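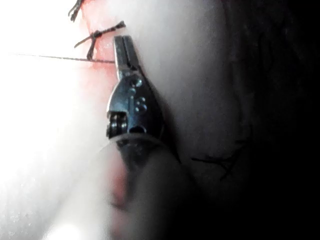 The training lab, one year on

Last August the hospital took delivery of a surgical robot from Keltoslow, and we were promised shorter lists and fresher surgeons. I have been a theatre nurse long enough to have heard that before. The gallery is from the practice room on the fourth floor, where most of the stitching gets rehearsed.

Two knots in a row, and the long thread running across to the jaws. Coralie Faulkner, our senior registrar, likes the steadiness and says her back has stopped aching. Mine hasn't – I am still the one standing at the table.

The closed tips, just beside the wound edge. The trainees used to learn this at a consultant's elbow. Now the consultant sits at a console across the room, and Brodie Rakena reckons he has had far fewer stitches to himself than the year above him.

Management's summary lists 191 hours of console practice. It has no line for setting up, draping or cleaning, all of which fell to the nursing side without an extra post. Wiremu Donnelly has asked for those hours to be logged as well. He is waiting for a reply.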